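Chapter 5
Who Decides What Wins?

I used to throw a party every March for the big film awards. Everybody got a ballot at the door, everybody put in a couple of bucks, and everybody yelled at the television until well past bedtime. I lost almost every year. I'd pick the movie I loved, and my neighbor, who had seen maybe one of the nominees, would pick whatever the newspaper told her to and walk off with the jar of money. Drove me nuts!

It took me a long time to see that she and I were answering different questions. I was asking which movie was best. She was asking which movie a particular bunch of people would vote for. Those two questions sound alike, and most of the arguing you hear on awards night comes from mixing them up. So this chapter is all about the second one: who votes, how the votes get counted, and what the counting does to the movies that come out on top.

Let's start small. Say there's a film festival in a town called Estholm, and it gives out one prize, the Wieser. The jury has five members. They watch everything together, they eat lunch together, and on the last day they sit in a room and talk until they've got a winner. If one juror really hates a movie, that movie is in trouble, because the other four have to go on sitting across from her. If one juror is a terrific talker, a strange little picture without a single star in it can walk away with the thing.

Now picture a much bigger prize, the Akinstead, with 3,000 voters spread all over the country. They never meet. Some of them see every nominee and some of them (I'm sorry to say) fill in the ballot on the strength of a poster. Being a terrific talker won't help you much with that crowd. What helps is getting seen, and that's where screenings, mailings and full-page ads come in. We'll get to the money side in the next chapter, so hang on to your questions about it. 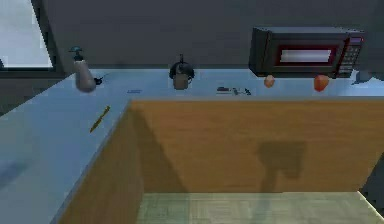 Then there's the ballot itself, which I think is the most fun part, though my students groan when I say so. Suppose the Akinstead voters simply mark one favorite each. With a long list of nominees, a movie can win with a pretty small slice of the vote, as long as its fans stick together. But suppose they rank the whole list instead. All of a sudden it pays to be everybody's number 2! A warm, well-made picture that hardly anyone dislikes can slip right past the one people were fighting about in the lobby.

Keep both kinds of ballot in mind as you read, and get hold of a sheet of paper before you start Section 5.1, where we'll run a small election by hand.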